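Heledd Ruddock wrote:
> Did the Nerel fingers do any better than the stock ones in the
> bathroom task? And are you still on 400 steps per episode?

Hi Heledd,

Still 400. I dropped to 300 for a while and the arm kept timing out over the tank. Views from the sim:
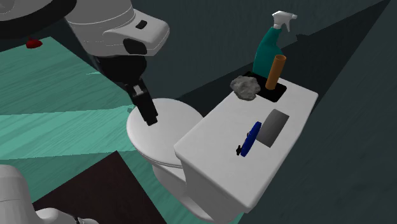
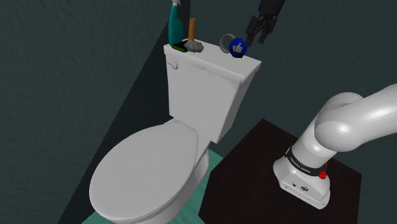 With the stock fingers I get 70 percent on the spray bottle over the full set of seeds. The Nerel ones come out roughly the same there but do better on flat things, where the stock pads tend to slide off. I used the Womberg controller for both, gains unchanged.

I haven't tried Skamine yet. Its config wants a wrist offset I don't have. If you still have yours from March, please post it.

The seed list has 7 entries that fail to load, so skip those if you compare numbers.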